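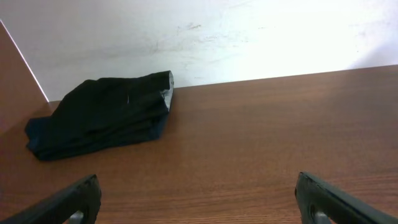 Progress Reports > Equipment and Maintenance

Garment Folding Cell, Filville: Report to the Program Office
June 23, 2018
Prepared by Bastian Hagedorn

Status

The cell is running and has been since the second week of the reporting period. It works on dark clothing at the moment, mainly pants and sweatshirts, on the wood table against the back wall. We lost four working days to the gripper repair described below. The rest of the schedule has held, apart from the lighting work, which moves into the next period.

Spending is within the approved amount. The one unplanned purchase was a set of gripper fingers from Meesuk, for which we paid 933 dollars including shipping. It was charged to the spares line and leaves enough there for one more set.

Gripper repair

At the start of the period the left finger was closing late. The delay was small, but on thin cloth it meant the right finger pushed the edge of the garment along the table before the left one got there. We first took this for a control problem and spent a day on the timing settings at Pivel's suggestion. That day was wasted. The fault was a worn pin in the linkage, which let the finger rock before it started to travel.

We replaced both fingers and both pins, although only the left side showed wear. The old right finger is bagged and labeled on the spares shelf and can be used again. The old left one has been scrapped.

After the change we opened the gripper to full width and closed it 30 times with nothing in it, then repeated that on a single layer of cloth. Both fingers met at the center every time. The opening width had to be entered again in the cell settings, since the new fingers are slightly thicker at the tip than the old ones. The old value is written in the logbook in case we go back.

Wrist camera

The camera was taken off for the repair and had to be aligned again afterward. We now do this with the gripper fully open, so that the tips of both fingers come into view at the bottom of the picture at matching heights. If one tip shows more than the other, the bracket is twisted. There are two screws on the bracket and both need to be loosened before it is moved. Turning it against a tight screw is how the previous bracket got bent.

The cable now runs along the outside of the wrist with a loop left at the last joint. The earlier route was too short when the wrist turned all the way over, and the connector had begun to work its way out. We check the connector by hand each morning.

Picture quality on dark cloth is still our main difficulty. A black garment that has been folded flat is easy to find on the table, and its outline against the red-brown wood is good enough for the software to work with. The layers inside that outline are another matter. Where the lining shows at one end, as it does on one gray-lined piece in the test set, the software has something to go by. Where it does not, the folds run together and the cell picks up two layers when it wants one.

Sweatshirts give us a different kind of trouble. When one is dropped in a heap, the print on the front breaks up into separate white shapes, and the software has been reading each shape as an object of its own. 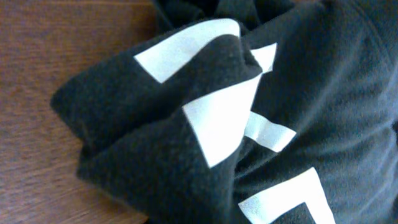 Pivel sent a revised version of the edge finder during the period which treats bright areas enclosed by cloth as part of the cloth. We installed it after the gripper was back in service. It handles large lettering well. It still makes mistakes where a fold cuts across a letter and leaves a small corner of white by itself, and we have sent them a batch of saved pictures showing this. They have promised an answer before the end of June.

Table and surroundings

The table was leveled again after the repair. It had dropped a little toward the front, enough that the approach height was wrong on one side. The feet are now locked with a second nut. The top is cleaned with a barely damp cloth at the end of each shift, and lint is brushed off the fingers at the same time. We do not use polish on it. A can was tried during the first period and the extra shine confused the camera for a week.

The wall behind the table has scuff marks at a height just above the top. We would like to repaint that section in a flat gray. The current white reflects a good deal of light toward the right-hand side, and the camera then darkens everything else to make up for it, black cloth included. Paint and a shade for the right side are both in the approved budget. The work needs two days with the cell stopped, and we did not want to add that to the days already lost.

Routine maintenance

The weekly check now covers finger travel, the linkage pins, the bracket screws, the camera cable and the table feet. It takes one person up to an hour. Results go in the logbook beside the cell and are copied to the shared folder at the end of the week. Teltitz has asked for the same checklist for their own cell, and we sent it to them without changes.

One item is overdue. The wrist joint should have been regreased during this period, but the grease arrived late and was the wrong grade. The replacement is on order. The joint is quiet and shows no play, and we are running it at reduced speed until the job is done.

Plan for the next period

1. Regrease the wrist joint and return to normal speed.
2. Repaint the back wall and fit the shade.
3. Repeat the dark cloth trials under the new lighting, using the same garments.
4. Install Pivel's next edge finder when it is delivered.

Request

We ask for approval to order 3 additional linkage pins with the next Meesuk shipment, charged to spares. The pins can be bought separately, and having them here would have cut the last stop to a single day. Meesuk needs the order by the end of June to include it in that shipment.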